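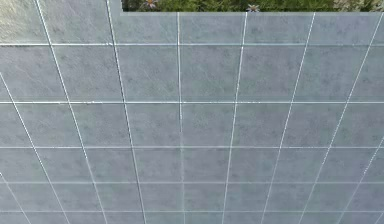
Gray tile, a bit of grass and flowers along the top. One render out of the Zusto patio set.

Quick one because I have to be out the door in an hour and I promised Milagros Robles I'd write this down before I forget what we changed. 25 January 2021, for future me.

So. The tile slip problem. Finally have a number I believe.

Background for anyone who hasn't been following along (hi mom). Corach is the small wheeled base, the one that's supposed to drive itself over patios and walkways and know where it is from a camera that mostly sees the ground. Wheels slip, GPS is useless next to a wall, so we track the ground texture from one image to the next and add up the motion. Works great on concrete. Works great on brick, mostly, because brick is ugly and every one is different.

Square tile is the worst. Grout lines are the strongest thing in view by miles, so the tracker grabs the crossings, and every crossing looks like its neighbor. Robot speeds up a little, or a couple of images get dropped, and the matcher happily decides we moved exactly one tile less than we did. The match score is fantastic when this happens. Residuals tiny. The robot is a whole tile off and completly sure of itself.

We called it tile slip in the notes and the name stuck. Heading stays fine the whole time, it's only ever position, and only by whole tiles. Which at least makes it easy to spot in the logs if you have ground truth. Which we don't, outdoors. Hence sim.

What we had before: a Zusto scene with perfect tiles. One texture stamped over and over. Terrible idea in hindsight. If the tiles are identical down to the pixel then there is no information there to save you, and every method I tried failed the same way, and I spent most of October thinking the methods were bad. Aaltonen (the old desktop under my desk, named by whoever had it before me) ran that set for ages. All that heat for nothing.

New set has stone texture that carries on across the floor. Specks, cloudy blotches, pale scratches, a little veining on some tiles. Grout isn't uniform either. It's bright and crisp in places and goes soft or broken in others, there's a whitish smudge on one of the lines near the corner of the grass, and glare lights up part of a tile up in the left corner. I was going to turn the glare off. Milagros said leave it. She was right, the runs without glare came out too easy and didn't match anything we see at Feststead.

Feststead is the courtyard where we do the outdoor runs, for anyone new.

OK the method. It's embarrassingly small.

1. Find the grout lines, fit the grid. You get the ground plane and the tilt for free from how the lines converge. This part we already had.

2. Use the grid to flatten the view so each tile is square. Far tiles get smeared, whatever, weight them down.

3. Mask the grout OUT. Everything within a few pixels of a line, gone. This is the actual change. For a year I was treating those lines as the good features.

4. Match only what's inside the tiles, and score several guesses at once: the motion we think happened, plus the same motion shifted by one tile in each direction. Take the best, but only if it beats the runner up by a decent margin.

5. If the margin is too thin, don't pick. Carry the guesses forward and let the next few images sort it out.

Then the grout comes back in at the very end to sharpen the answer, since it's great at telling you where you are within a tile. Just hopeless at telling you which one.

Test was 200 simulated drives, same paths for old and new method, random start, random light, random speed, and images dropped on purpose. Old method had at least one tile slip in 72 of them. New one had slips in 9.

I made a strong coffee and reran it because I didn't trust it. Same thing. Then I checked I hadn't leaked the true pose into step 4, which I have done before (see the October post, the one I should probably take down). Clean this time.

The nine that still fail. Went through all of them last night. Most are long stretches where the light comes in low and the specks just vanish, so there's nothing inside the tile to match and the margin never gets wide enough. The guesses pile up until the cap and then it picks one, badly. A couple are fast turns with blur. One is a plain bug, sign error in the flattening when the tilt goes past where I ever expected it to go. Fixed, not rerun.

Grass is interesting btw. I'd been masking out anything that wasn't tile, on the theory that plants move in wind and you can't trust them. But the straight border where the tile stops is a lovely thing to have. There's only one of it! It breaks the repetition straight away. On drives where a bed comes into view the tied guesses collapse to one almost at once. So now the border gets kept and the leaves and petals still get thrown away. Haven't got wind in the sim so I can't say anything about whether the plants themselves would be usable. Milagros wants to try. I want to go to bed.

Cost: the new matcher takes around 47 ms per image on Aaltonen, old one was a lot quicker. Too slow for the board on Corach as is. I think most of that is me flattening the full picture when I only need a patch. Haven't profiled, just guessing.

Things I'm not sure about:

The texture in the sim is probably kinder than real tile. Real cheap tile comes with the same printed pattern on every few pieces, so inside the tile might repeat too. Need to go look at some. If the print repeats then step 4 has the same old disease with a longer period.

Margin threshold was tuned on the same scene I tested on. Different paths, but same floor. I know. I know!! Second floor is rendering now, 800 images a batch, should be done by the time I'm back.

No dirt, no leaves, no puddles. Puddles scare me more than anything on this list.

Also somebody asked in the comments last time why not just put a marker down at each end of the patio. You can. It works. People don't want stickers on their patio.

To do: rerun with the sign fix, second floor, profile the flattening, take Corach to Feststead once the path is clear of ice. Milagros has the key and I have the charger so we both have to show up.

Will put the plots up when I've made the axes readable. Right now they say "thing" and "other thing".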